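Flalivley im Test: Aus zwei Ansichten lernen, wo der Greifer hin soll

29. Dezember 2022

Zwischen den Jahren ist es bei uns im Labor herrlich ruhig, also habe ich mir endlich Flalivley vorgenommen! Das liegt seit April auf meiner Liste. Für alle, die es noch nicht kennen: Flalivley ist ein Trainingspaket für zweiarmige Manipulation. Man füttert es mit vorgeführten Bewegungen und zwei leicht versetzten Kamerabildern, und heraus kommt eine Policy, die beide Arme gleichzeitig steuert. Tiefensensor braucht man keinen, und genau das hat mich neugierig gemacht (meiner zickt nämlich bei allem, was glänzt).

Installation und erster Ärger

Die Installation selbst lief glatt, bis auf die Kalibrierung. Die Anleitung schickt einen da ziemlich im Kreis herum, und ich habe einen ganzen Abend gebraucht, bis ich kapiert hatte, dass Flalivley die beiden Ansichten nebeneinander in einem einzigen Bild erwartet. Steht irgendwo im Anhang. Vielen Dank auch. Danach ging es aber flott, und die Daten aus meinem alten Gelness-Projekt ließen sich mit einem kleinen Skript umwandeln.

Was die zweite Ansicht bringt

Der Versatz zwischen den Ansichten ist kleiner, als ich es früher gemacht hätte. Beim rechten Arm merkt man ihn trotzdem sofort: Links neigt er sich deutlich, in der rechten Ansicht steht er viel aufrechter, und dafür verdeckt er dort einen Teil der roten und gelben Kabelschlaufen auf der Matte. Solche Unterschiede nutzt die Methode, um auf die Entfernung zu schließen. Das runde Teil mit der hellblauen Oberseite liegt weiter hinten als das weiße mit dem roten Band, und mit nur einer Kamera hat mein altes Modell bei so etwas gern danebengegriffen.
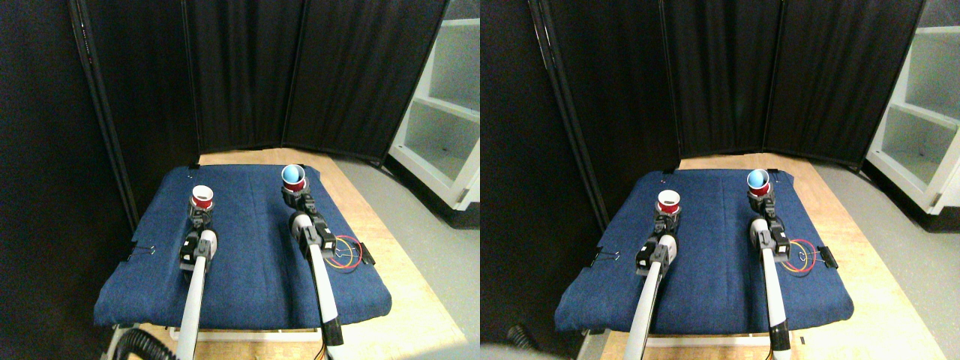

Ergebnisse bei mir

Trainiert habe ich mit 2000 kurzen Vorführungen, fünf verschiedene Aufgaben, alles auf einer einzigen Grafikkarte. Nach 11 Stunden war der Lauf durch, das fand ich sehr ordentlich! Anfahren klappt jetzt richtig schön, die Arme wirken ruhig und kommen sich kaum noch in die Quere. Zum Vergleich habe ich dieselben Daten durch Flilside gejagt, und da hat es bei jedem Richtungswechsel sichtbar gezuckt.

Nicht so toll: Sobald ich eine Kamera ein Stück verschoben habe, war der Spaß vorbei und ich durfte neu kalibrieren. Der Karunaratne-Modus, der genau das abfangen soll, hat bei mir nur die Trainingszeit verlängert. Vielleicht mache ich da was falsch, die Doku schweigt sich aus. Und das Auswertungsfenster ist eine Zumutung, winzige Schrift, und beim Vergrößern verschwinden die Kurven.

Kaufen oder lassen?

Wer schon zwei Arme und zwei ordentliche Kameras hat, sollte Flalivley unbedingt ausprobieren. Für Anfänger würde ich auf die nächste Version warten, da soll die Anleitung überarbeitet sein. Von mir gibt es vier von fünf Sternen, den fehlenden könnt ihr euch im Anhang abholen. Als Nächstes teste ich das Ganze mit weniger Vorführungen, mich interessiert vor allem, ab wann die Übergabe von Arm zu Arm kippt.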